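We use cookies to measure readership and remember your preferences. By continuing to read, you agree to our use of cookies.

The hardest thing on the bench is a piece of string

Robots have been able to pick up a block for decades. Getting one to pick up a cord, keep hold of it and put it where it is wanted has taken much longer, and a small group at Trekgate now reports that part of the trouble lies in how the machines are shown the job.

The group, led by Béla Sipos, spent the past year teaching a two-fingered arm to handle thin, soft things: cords, laces, ribbon, strips of cloth. A person guides the arm through a task by hand, the computer records what the arm did and what its wrist camera saw, and a program learns to copy the behavior. That approach is common. The difference is in which recordings the group chose to keep.

Most labs throw out demonstrations that go badly. If the person fumbles the cord, the recording is deleted and they start over. Sipos kept the fumbles, as long as the person recovered and finished the job. The full set came to 2266 demonstrations, and a large share of them contain at least one slip.

"A clean demonstration shows the robot what to do when everything is fine," Sipos says. "A cord is rarely fine for long. It swings, it twists, it slides down between the fingers. We wanted the program to have seen that and seen what a person does next."

The group trained two versions of the same program. One learned only from clean demonstrations. The other learned from a set of the same size with the recovered slips mixed in. Each was then given 30 attempts at a set of tasks, among them lifting a cord over a row of blocks without knocking the row apart. The blocks are there to punish a low or careless path.
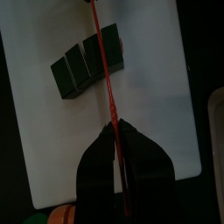
The version trained on clean recordings did well when its first grip was good. When the first grip was poor it tended to carry on as though nothing had happened, and the cord ended up on the table. It completed 6 of its 30 attempts at the block task. The version that had seen slips completed more than half, usually by stopping, opening the fingers a little and taking hold again closer to the end.

Raymonde Lavoie, who runs a separate lab and was not part of the work, says the result fits what she has seen with cloth. Her students have tried adding artificial errors to good recordings, nudging the arm off course and letting the program work its way back. It helped with stiff objects and did very little for soft ones.

"You can push an arm sideways in software," she says. "You can't easily fake what a cord does when it gets away from you."

She has reservations. All of the demonstrations came from two people, both of whom had plenty of practice, and she would like to see the test run with beginners. She also points out that the camera rides on the wrist and moves with the hand, so the fingers take up a good part of the view at all times. A second, fixed camera might narrow the gap between the two versions, she says, by making a bad grip easier to notice.

Sipos agrees on the first point and is less sure about the second. An early trial with an overhead camera gave mixed results, and the group dropped it to keep the setup simple. He plans to go back to it in December, when the arm is free again.

There is a practical side to the work. Wire harnesses, the bundled cables found in cars and appliances, are still put together mostly by hand. Trekgate has begun talks with Zirnico, a harness maker, about a trial on a single step: picking one loose wire from a tray and laying it in a channel. Both sides describe the talks as early.

Speed will be an issue. The arm takes far longer than a trained worker to move one cord, and the pauses to take a new grip make it slower still. Sipos says the group has not tried to speed it up and will leave that until the success rate is higher. The next round of recordings will use thinner cord.

Comments

toolroom_dan
I built harnesses for years. Laying the wire is the easy part. Let me know when it can find the right one in a tangled bin.

Marisol
Did they count it as a success if a block got moved but the cord made it over? The article doesn't say.

hk_reader
Good to see the failures kept in. We had the same argument in our lab last year and the people who wanted clean data won.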